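Guides > Laundry and Linen > Folding > Section 7: Blue cloths and other heavy items

July 2020
By Girish Dwivedi

7.1 Before you start

This section covers the heavier pieces: denim, thick towels, work shirts, anything that holds a crease whether you want it to or not. The Tiswood folding board is sold as suitable for all of them. I have my doubts, and I have put them where they belong, next to the step they affect.

You will need a flat surface wider than the item, the board if you bought it, and a shelf or drawer you have already measured. The leaflet in the Tiswood box says to measure afterward. Don't.

NOTE: The leaflet promises a finished fold in 2 moves. I have not managed it with anything thicker than a pillowcase.

7.2 Folding a heavy item

1. Shake the item out once, hard, away from your face. Lint comes off dark cloth in quantity.

2. Hold it up by one edge and let the rest hang. Look for the line it wants to fold along. On a garment this is usually a seam. On a towel it may be an old crease from the last time.

3. Check that line against the true middle. Old creases are often off center, and if you follow a bad one you will get a bad fold again.

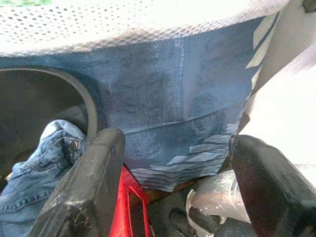
Girish, I was told at Prindgate that you should never fold on the seam at all, because it leaves a ridge down the whole stack – Furtună's old booklet says so too.

I have heard that as well, and I tested it on a pile of washed blue cottons left from January. Folding beside the seam left a ridge beside the seam. The stack was no flatter. If your shelf is tight you may want to alternate the direction of every other piece, which does help a little. Otherwise fold where the cloth bends easily and move on.

4. Lay the item down with the better side facing the table. Smooth from the middle outward with a flat hand.

5. If a crease runs diagonally, lift the nearest corner and pull it straight along the crosswise edge. Pressing down on a diagonal crease only sets it.

6. Fold in half lengthwise. Run your forearm along the fold. The "smoothing paddle" supplied with the deluxe board does the same job and has to be stored somewhere.

7. Fold in thirds toward you, tucking the loose end inside. For a drawer, stand the piece on its fold. For a shelf, lay it flat.

CAUTION: Do not fold anything that feels cool or heavy at the seams. Seams dry last, and a musty smell in the middle of a stack will get into every piece near it.

CAUTION: Keep new dark blues away from white linen for the first few washes. The label may say colorfast. Rub a damp white rag on an inside hem and see for yourself.

7.3 Faded patches

Lighter patches on blue cloth are usually wear or uneven washing, and no way of folding will put the color back. Cernel sells a "fold-safe color spray" for this. I used up a 300 ml bottle and could not tell the treated half from the untreated one. What may slow things down is storing the piece out of direct sun and turning it inside out in the wash.

7.4 If the stack leans

Take it down to the first piece that is thicker at one side and refold that one. Pushing the pile straight lasts until you next open the door. If it leans again, the stack is too tall for the shelf. The board's maker gives no limit for this. Mine is 7 towels.

Comments

Marnie P.
Followed this with my husband's work shirts. Step 5 fixed the one that always came out crooked. I still like my board, though, and I do get the 2 moves on T-shirts.

odell587
You left out fitted sheets. Is that on purpose?

Girish Dwivedi
Yes. They are in the next section, and I'm not happy with that section yet.

Teo
The rag test just saved a tablecloth. My "colorfast" jeans turned the rag blue in ten seconds – thank you.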